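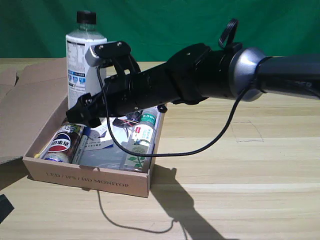
Adwoa Bawa
List moderator, Otov users

Hi all,

Thanks for the kind words about the October meetup notes, I'm glad they were of use to so many of you! On to the serial port trouble, which I have been meaning to get back to all week.

> The Feltent board answers every command at the prompt, but once my
> script sends them one after another I get half a reply and then
> silence. I'm waiting 18 ms between commands. Is the board faulty?

I doubt it very much, so please don't send it back yet. I went through the same thing with mine (and lost a whole evening to it, with tea going cold beside me). When you type by hand you are slow, bless you, and the board has all the time in the world to finish talking. A script is a lot less polite. Mine needed over 2,000 ms after the reset command before it would listen properly, and the Rengifo library doesn't wait for that on its own.

What I'd do is drop the fixed pause altogether and read until you see the OK line, then send the next command. Put a timeout on the read so you don't hang forever. My log has 3,299 lines in it now and the only gaps are from me pulling the plug.

Do check that your line endings are CR and LF, too. The Grilon terminal adds both quietly, and a script usually won't.

If it still stalls after that, post the last few lines of your log and which firmware you have. Mine is version 2, and I know a few of you are still on the older one.

Warmly,
Adwoa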